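Clothes hanger

A clothes hanger, or coat hanger, is a device shaped to follow the line of the human shoulders, used to hold a shirt, jacket, dress or similar garment so that it keeps its form and does not crease. Most hangers consist of a curved hook, two sloping shoulders and, in many designs, a straight bar joining the lower ends. The bar stiffens the hanger and can carry a folded pair of trousers.

Hangers are made of wire, wood or plastic. Wire hangers are light and take up little space on a rail, but may leave marks in knitted fabric. Wooden hangers are usually kept for coats and suits.
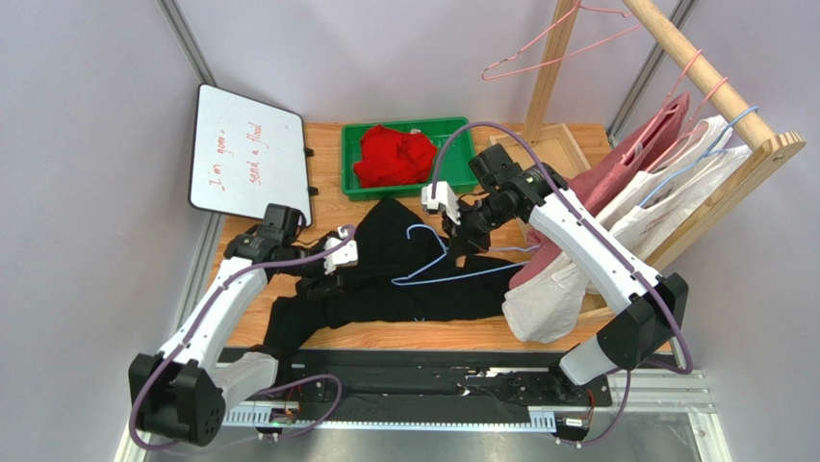 To place a garment on a hanger, it is first laid flat with the front facing up and the sleeves drawn out to the sides. The hanger is passed in through the neck opening, or through the hem if the neck is narrow, and each shoulder is settled into its seam. Buttoned garments are commonly fastened at the collar before they are moved to the rack.

In her household manual Dralden, Oda Hedlund advises against hanging heavy knitwear, which stretches under its own weight. She recommends folding such items and storing them in a shallow tray or drawer.

See also: Clothes rack, Garment care, Wardrobe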